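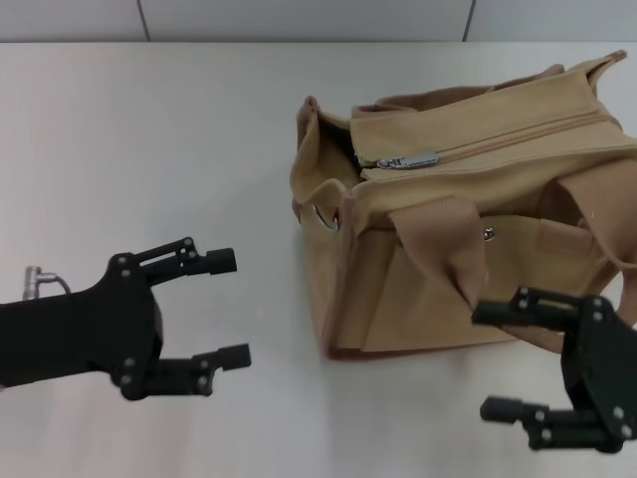
The canvas tote on its side on a white tabletop, zipper pull at left. Photo: Ffion Pugh

Gellero bets on a $32 canvas bag, but the numbers are thin

Clornthorpe, 24/02/2025 – Gellero, the housewares shop on Dimitrov Street, will stop handing out paper bags at the register in July and steer its customers toward a canvas tote that costs $32. The shop says the bag will be good for 800 trips. It has not said how it got that number.

The tote comes from Vastik, a small maker of bags and aprons. It is a boxy thing in a light sand color, with a zipper, two wide woven handles, a snap between them and a pocket on the front. A metal ring on the end holds a loop of webbing. As shopping bags go, it has a lot of parts.

"People are tired of bags that fall apart in the parking lot," said Milovan Nedeljković, who owns Gellero. "You buy this one and you're done." He has ordered 374 of them for the first delivery. Anyone who doesn't want one can bring a bag from home or carry their purchases out by hand.

Asked where the 800 came from, Nedeljković pointed to Vastik. Zdenka Vukčević, who handles orders there, said it was "a fair estimate based on the weight of the canvas" and that a fuller write-up was being prepared. She would not say what load the estimate assumed. A bag of dish towels and a bag of cast iron skillets are different loads, and Gellero sells both.

At one trip a week, 800 trips would take more than 15 years. The guarantee runs for 3, and it covers the stitching and the zipper. Stains and worn fabric are the customer's problem. So are handles that have been "overloaded," a word the guarantee card leaves undefined.

Spyros Leka, who repairs luggage and work bags two doors down from the shop, said the design looked decent to him but he would want to see a few of them after a year of use. Canvas itself rarely sends people to his counter, he said. They come in with zippers, and with handles that have pulled away where they were sewn on.

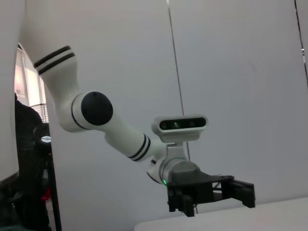 The workroom in Clornthorpe, with its pale wall. Photo: Ffion Pugh

There is also the matter of how the bag behaves when it is empty. Gellero's flyer says it "folds away to nothing." The one photographed for this story was creased and rumpled, and lying on its side it still took up a fair piece of table. Shoppers used to stuffing a thin bag into a coat pocket may want to handle one before paying.

Panagiotis Petkov, a regular at the shop, said he would probably buy one anyway. "It's a nice bag. I just don't know that it's a grocery bag," he said. "It looks like something you'd take on a weekend trip."

Nedeljković said he had no plans to lower the price – or to offer a plainer version without the zipper and pocket – though he would "listen to what people tell us." Paper bags will stay at the register until the changeover, at no charge. Vastik said its write-up on the 800 trips would be ready before then. It gave no date.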